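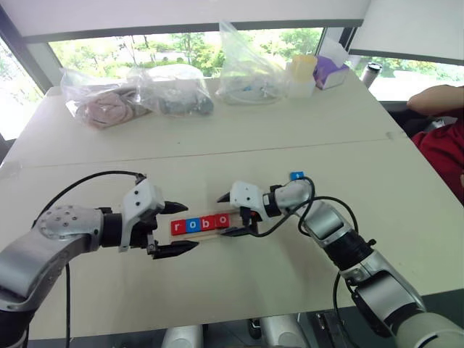
From: Nilmini Bepari
To: Mengal letter games list
Date: 2026-01-29
Subject: Re: Lowercase tiles and a rack that holds them

On the Traranstead set, someone wrote:

> We bought the Brendine lowercase set for the after-school
> table and the kids like it, but the words won't stay put.
> Somebody leans on the table and the letters go everywhere.
> Has anyone tried the wooden strips? Do they hold four or
> five letters, or do we need the long ones? Also, is it
> worth sorting by color first? Ours came all mixed up in
> one bag, 277 pieces, and it takes forever to find a vowel.

We've used the wooden strips since last January and I would get them. The short ones are fine for four-letter words. We started a lot of sessions with "robo" because the kids wanted to get to "robot" and had to hunt for the t. For five letters you can squeeze on the short strip, but the last block hangs over and drops when you lift it. Buy the long ones if you plan to do names.

If you carry a finished word to another table, hold the strip at both ends and keep it level. Ours have no lip, so the blocks slide if it tips very far.

On sorting: I would not go by color. In our set the color doesn't tell you anything about the letter. You can get an r and a b both in red, and an o in red and another o in blue, in the same word. I sort by letter into a 15-drawer parts cabinet, vowels in the top row, and double up the letters we hardly use (q with x, j with z). It took me one evening.

Watch out for b, d, p and q. White lowercase letters on a square block look fine any way up, and the younger ones will hand you a q and swear it's a b. I put a pencil line on the bottom edge of those four. It rubs off after a while and I redo it.

Brokon sells loose replacement letters, but they are a little thicker than the Brendine ones and sit unevenly next to them. I have a few extra o's and e's if you're short. Write me off list with what you need.

Nilmini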